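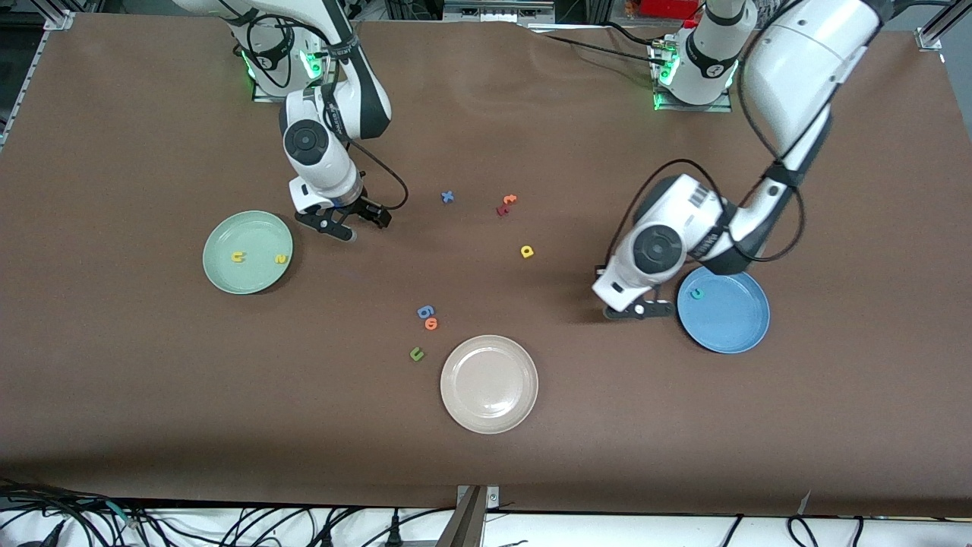 Handout No. 5, page 1

Courses > Early Learning Materials > Sorting and Letter Play

Reading time: 2 minutes

Sorting foam letters by color
Notes by Yufang Han, Kestudby evening course

I love this activity, and I hope you will too! All you need is a big table, a few plates in different colors and a handful of foam letters and numbers. We start with plates because children already know what a plate is for: things go on it.

Look at the pale green plate, where two yellow letters are lying, a "u" and something shaped like an "n". Now turn the page upside down in your head. The u becomes an n and the n becomes a u! Foam pieces have no right way up, and a child walking around the table will meet both versions. Let them argue about it. Those are some of the best five minutes of the session.

The blue plate has just a small teal "c" on it, and the beige one is still free. Would you put the blue "x" with the teal c? Some children say yes straight away, others want a plate for every shade. Same question for the red "t" and the dark red "r", which are touching out on the table. Ask the child for the rule and write it down in their own words.

Then change the rule. My favorites:

Round shapes and straight shapes (where does the yellow "p" go?)
Letters and numbers. The blue "6" next to the orange "o" is a lovely pair for this, they have so much in common
Letters from the child's own name

Go slowly with the number rule. A 6 can turn into a 9 as easily as a u turns into an n, and children who have just found out about the one are thrilled to spot the other.

Keep the pieces spread out. A heap in the middle gets grabbed; letters lying apart get looked at.

For next time: try the color rule at home with any small objects, bring your notes on what was said, and read the Pokel chapter on mixed sets. The sorting trays from the Erkgate cupboard can be borrowed until September, just sign the sheet.

Contact: Kestudby course office, room 509 | Back to top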